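工单:门店标签打印机间歇性打印空白页,换纸后无法恢复
提交人:Sioned Gough
处理人:Tumelo Zwane
产品:Brondix 桌面标签打印机,配合 Pevel 库存客户端使用
优先级:中
状态:已解决,待观察

提交内容

2月3日上午开店后,收银台后面那台标签打印机开始出空白标签。库存客户端里显示任务已完成,打印机面板也没有报错,纸照常走,就是没有字。重启打印机之后能正常打两三张,然后又是空白。换过一卷新标签纸,结果一样。仓库那台同型号的机器没有问题。

我们每天要打的货架标签很多,现在全部改到仓库打,打完再拿到前面来,很不方便。麻烦尽快看一下。

Tumelo Zwane 回复

收到。请先帮忙确认几件事:
打印机自检页能不能打出来(关机,按住走纸键再开机,灯闪两下后松手);
新换的标签纸和原来那卷是不是同一个供应商的;
最近有没有更新过库存客户端或者驱动;
出空白的时候,是整张都空,还是某一边还有一点浅字。

另外请把客户端日志导出来传到工单里,路径在“设置—诊断—导出日志”。

Sioned Gough 回复

自检页打得出来,很清楚,连打了几张都没事。标签纸是上个月新订的,换了供应商,以前那种订不到了。驱动没动过,客户端前几天自己弹窗升级了一次,当班的同事点了确定。空白的时候是整张都空。日志已上传。

Tumelo Zwane 回复

看了日志。自检页由打印机内部生成,不经过客户端。自检正常,打印头和供电基本可以排除。热敏纸装反也会出空白,但装反的话自检页同样没有字,所以纸的方向没有问题。

日志里每次空白之前都有一条“模板载入超时,使用默认布局”。默认布局本身没有任何字段,打印出来就是一张空标签,客户端却仍然记为成功。接下来要查的是模板为什么超时。

请在收银台那台电脑上打开模板文件夹,看一下模板存在本机还是共享盘。仓库那台也请看一下。
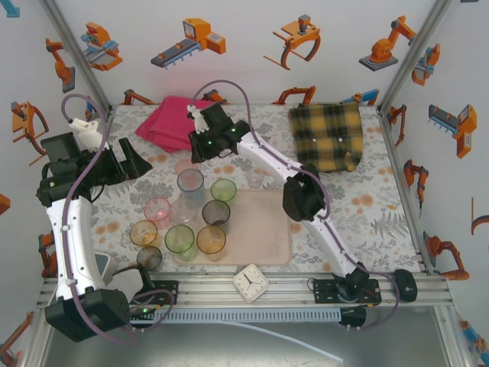 Sioned Gough 回复

收银台的模板路径是共享盘,仓库的是本机。我不记得有人改过这个,可能一直就是这样。共享盘平时打开文件也偏慢,尤其是上午。

Tumelo Zwane 回复

两台机器的差别找到了。旧版客户端载入模板后会一直留在缓存里,共享盘慢一点也不影响。新版改成每次打印都重新读取,等待时间也缩短到2秒。上午共享盘忙,读取超过这个时间,就会退回默认布局。重启打印机后能正常打几张,应该是那段时间共享盘刚好空闲,和打印机本身没有关系。

临时办法如下,不需要重装任何东西:
先退出库存客户端,确认任务栏里没有图标;
把共享盘上的模板文件夹整个复制到本机的文档目录;
打开客户端,进入“设置—打印—模板位置”,改成刚才复制的目录;
点“重新扫描模板”,等列表刷新;
连续打10张测试标签,中间不要停。

测试的时候请选平时用得最多的那个模板,不要用系统自带的示例模板。

Sioned Gough 回复

第三步卡住了。“模板位置”那一栏是灰的,点不了。

Tumelo Zwane 回复

当前登录的账号没有管理权限。我把 Marietjie Oosthuizen 加进来了,她负责你们那边的账号。Marietjie,请给收银台账号临时开一下“打印设置”权限,其他的不用动。

Marietjie Oosthuizen 回复

已开。需要注销再登录一次才会生效。改完告诉我,我再收回来。

Sioned Gough 回复

重新登录以后可以改了。路径已经指到本机,模板列表也刷新出来了。测试的10张全部有字,但是有一个新问题:文字整体往右偏,价格最后一位贴着标签边,有的只剩半个数字。以前没有这个现象。

Tumelo Zwane 回复

这个和模板位置无关,是新标签纸的尺寸。请量一下新纸单张的宽度,再看看“设置—打印—介质”里填的是多少。另外看一下打印机里面左侧的挡纸片有没有贴紧纸卷。

Sioned Gough 回复

新纸比设置里填的窄一点,肉眼看不出来,拿尺子量才发现。挡纸片也没有贴紧,纸卷在里面能左右晃。已经推到位,宽度也改了。

Tumelo Zwane 回复

改完宽度以后需要做一次介质校准,否则打印机还会按旧的间隙走纸。操作是:装好纸,合上盖子,按住走纸键直到灯闪,松手后它会自己走几张空白标签,属于正常情况。走完停下来,再从客户端打一张。

Sioned Gough 回复

校准做完了,位置正常,价格和条码都完整。用扫码枪扫了几张,都能识别。

下午正常使用,到关店一共打了400张左右,没有再出现空白。Marietjie 可以把权限收回去了。

Marietjie Oosthuizen 回复

权限已收回。

Tumelo Zwane 回复

好的。本机模板有一个需要注意的地方:总部以后改了共享盘上的模板,收银台这台不会自动跟着变,要手动再复制一次。Glória Barreto 那边负责模板,我已经把收银台加到她的通知名单里,有改动她会发邮件。

超时的问题已经提交给客户端的开发组,由 Aiman Subramaniam 跟进。提交的要求有两条:载入模板失败时停止打印并弹出提示,不要再用默认布局代替;等待时间改为可设置,默认调到10秒。目前没有确定的发布日期。

内部备注

根本原因:客户端升级后取消了模板缓存,共享盘响应慢时退回空白布局。
次要原因:标签纸换供应商后宽度有变化,介质设置没有更新,挡纸片松动。
已排除:打印头、电源、标签纸装反、驱动。
Ngubane 店有一台机器也是共享盘路径,还没有报问题,建议下次远程维护时一起改掉。
周末促销打印量比较大,观察期到周一上午11点,没有新的反馈就关闭工单。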